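What the Custody Record Leaves Out

Saturday, March 1, 2025

Anyone held at a police station in England or Wales has a custody record. It is opened on arrival and gives the grounds for detention, the times of meals and reviews, the property taken and the name of any solicitor called. A person can ask for a copy after release. For campaigners who want to know how the police approach protesters for information, it is the usual starting point, and it is often of little use.

Abelardo Zapata has spent four years reading these records for Domard, a small legal support group that helps people arrested at demonstrations. His interest is in the conversations that take place outside the formal interview. An officer may walk a detainee to a cell, or hand back a phone at the desk, and ask in passing whether they would be willing to talk again. Such an exchange is not part of the interview under caution and is unlikely to be on the tape. Whether it appears in the custody record depends on whether somebody writes it down.

Domard's file on the Skostonow camp runs to 660 pages. The camp was set up in September against a planned freight depot and lasted until the bailiffs came. It led to 66 arrests, most of them for aggravated trespass or obstruction of the highway. Zapata asked each of those arrested to write a short account within a week of release, before reading anyone else's. He then set the accounts against the custody records, entry by entry.

Eleven of the accounts describe an approach of some kind. Two of the matching records contain a line that could refer to it, and in both the wording is "welfare conversation". The other nine show nothing at the time given.
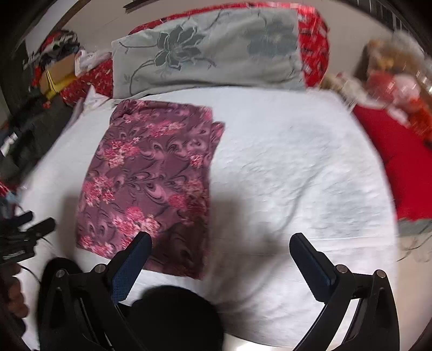 Zapata is careful about what this proves. An account written after a night in a cell is likely to contain mistakes about time, and a custody sergeant with a full block will leave things out for dull reasons. What the comparison does show, he says, is that the record can't settle the matter either way. A complaint which rests on the record alone will usually fail.

The law on informants is set out in the Regulation of Investigatory Powers Act 2000 and the code of practice made under it. An informant is called a covert human intelligence source, and the use of one has to be authorised. The first approach sits in a less certain place. A person who is asked once and says no has never become a source, so there may be no authorisation to disclose. Requests for personal data tend to meet the same wall, as the police can withhold material where release would harm the prevention or detection of crime.

The Khosravi complaint shows how this works in practice. It concerned a student who said she had been offered help with a bail condition in return for names. Her letter was given the reference 3494 and answered after seven months. The reply said that no record of the conversation had been found and that the officer did not recall it. She asked for a review, which upheld the finding on the ground that the first reply had dealt with the points raised.

Domard now hands out a single sheet of advice. It tells people to say no comment to informal questions as well as formal ones, to ask for a solicitor at any stage, and to tell that solicitor of any approach while still in custody, so that a dated note exists somewhere outside the station. The sheet also advises against agreeing to meet later in order to find out more.

A second group, Dosance, has taken over the storage of the accounts. It keeps names apart from statements and gives access only with the writer's consent. Zapata would like to see custody blocks log every conversation between a detainee and an officer who is not custody staff, with the officer's number and the start and finish times. He has put this in writing to the force and has had an acknowledgement.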